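Wednesday, November 15, 2023

Oil finish trials, Gimmont order. Second coat of the Hander hardwax went on the sample boards this morning, wiped back after 5 minutes. Raphaël Bodin wants the same sheen as the March batch. Sanding notes from then say 120, 180, stop. I went to 240 on board B and it took less oil.

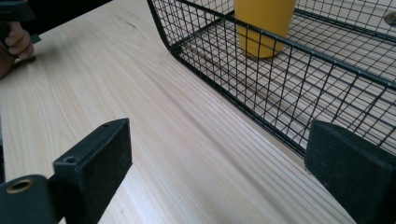

Tabletop, pale wood, grain and small knots.

Vumby quoted 596 for the larger tin, delivery extra. Asked Daher for a price too, no reply yet. Rags are in the water bucket outside, leave them there overnight. Board A still has a dull patch at one end. Third coat on A only, then compare both by the window.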